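Berrada Cushion Inserts by Gradlow

I've been sewing cushion covers for years and I used to stuff them with whatever was on sale. Big mistake! They went flat by the second winter and the corners looked sad. So when we put together our own insert I got picky about the filling – probably too picky, if you ask anyone in the shop.

The Berrada comes in two sizes, 51 cm square and 60 cm square, and the bigger one weighs in at some 375 g. Get one a little larger than your cover if you like a full look (I do). 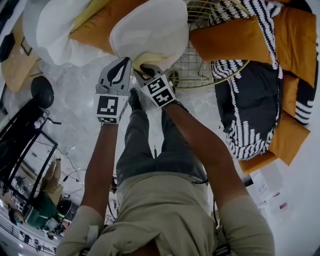 Washing is easy. Cool cycle, mild soap, then a low tumble with a couple of clean tennis balls in the drum. It takes a while to dry all the way through, so give it a sunny afternoon on the rack if you can.

The 60 cm size sold out in July and is back now. Covers are sold separately, and our zippered Nusus ones fit both sizes – just pick the matching number at checkout.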